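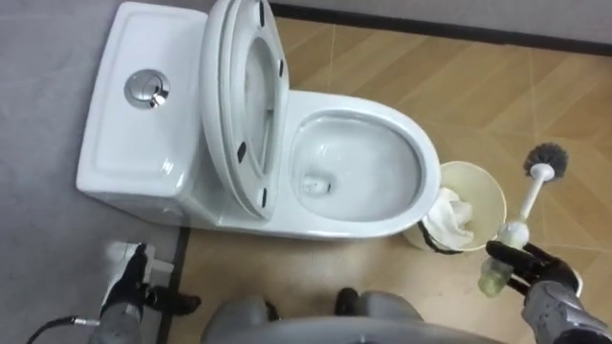 The Pitow with the toilet brush in its right hand, seat up, wastebasket beside the bowl.

I clean short-stay apartments for a living, and I have an opinion about the Prikton bathroom service. I think it is priced wrong, sold to the wrong people, and better than I wanted it to be.

The offer goes like this. Prikton rents you a two-armed robot called the Pitow. A van drops it at your building at the start of the week and picks it up at the end. You get a charging stand, a set of hand covers, and a phone line that a person answers until seven in the evening. The plan I tried is called Awan, and it covers bathrooms only. It costs 92 dollars a day with a minimum of five days, plus a deposit of 3000 dollars that you get back if nothing is cracked or flooded.

I had it for one full minimum term in a building with 13 units. I run that building's turnovers with my business partner, Sieglinde Sperling, and we split the cost. Nothing here was paid for by Prikton, and they haven't seen this before it went up.

My first complaint is the sales page. It talks to families. It says you will get your Saturdays back. A family has one or two bathrooms, and a day's rent for that is silly money. You can hire a good cleaner for a whole house at that price and she will do the windows too. Whoever wrote the page has never added up what a household spends on this. The people who should be reading it are the ones with a hallway full of bathrooms and not enough hands, and the page has one paragraph for us at the very bottom, under the warranty.

My second complaint is the brush. Most of the older machines I looked at used their own attachment, a powered scrubber that locks onto the wrist and has to be ordered from the maker. The Pitow uses a plain toilet brush with a handle, held in a hand with fingers. I like that. What I don't like is that the contract makes you responsible for having "a suitable brush" in each room and then doesn't say what suitable means. We spent most of the first morning finding out. Thin metal handles turn in the grip. Fat plastic ones are fine. Brushes that sit deep in a closed holder are a problem, as it wants to lift the holder too. I called the phone line and got Pankaj Kushwaha, who was patient and knew the answers, but they should be on a sheet of paper in the box.

Now the work itself. A standard bathroom with one toilet took it much longer than it takes me. I didn't put a stopwatch on it. I did two other bathrooms while it did its one, and I wasn't hurrying. If you are thinking about this as a race, you can stop reading, the person wins.

But it does the bowl properly. It goes up under the rim and it keeps going, long after I would have decided that was enough. I checked the first few with a mirror, the way I was taught, and then I stopped checking every one and only did a few a day. It also wipes the seat on both sides, including around the little rubber bumpers where grime collects. I have worked with people who never once did the bumpers. I have skipped them myself on a bad day.

It is poor at corners. Anything behind the toilet, between the base and the wall, it either left or pushed dust around. Hair on the floor is still a job for a person. It also would not empty a wastebasket. The Awan plan doesn't include it, and for that you have to move up to the plan called Trarby, which adds trash and mirrors and costs a good deal more. I think that is cheap of them. The basket is right there next to the toilet. A machine that can hold a brush can lift a bag, and everyone in the office at Prikton must know it. Cutting one room into two price levels is how you get customers to dislike you before the week is out.

There is also the matter of space. The robot has to get down low in front of the toilet with both arms out, and some of our bathrooms are narrow. In two of the units it stopped in the doorway and asked for help, and we gave up and did those by hand. If your building is old, measure first. The Prikton form asks for the door width and nothing else, and the door is only half of it. They should ask how much floor there is in front of the bowl.

People ask me whether this takes work away from cleaners. I can only speak for our building. We didn't send anyone home that week. Sieglinde put the machine on the toilets and moved our two part-timers to beds and kitchens, and we finished Thursday's turnovers before check-in without anyone skipping lunch. I am not going to tell you every owner would do the same. Some will look at the day rate, look at a wage, and do the math the other way. I expect the day rate to come down, and when it does I would like the people who clean to have had some say in how these things get used. At the moment we get a phone number and a deposit form.

What I can say is that toilets are the part of this job that people quit over. They don't quit over dusting. I have trained a lot of new hires, and the ones who leave in the first month nearly always leave after a bad bathroom. My knees are not good anymore either. Getting down on a hard floor all day is what did it, and I would happily give that part to a machine that is slow and careful.

So my view is that the Awan plan is worth it for a building of our size in the busy months and not worth it for anyone's home. Prikton should put trash back into the basic plan, print a page about brushes, and ask about floor space before they take the deposit. They should also drop the five-day minimum. We could use the thing for two days in a heavy week and have no need for it the rest of the time, and paying for it to stand in the laundry room on its charger annoyed us both.

We have booked it again for July. Sieglinde wants to try it on the shower glass, which the contract says it can't do. I have bought the fat-handled brushes for every unit, and those I will keep whether the robot comes back or not.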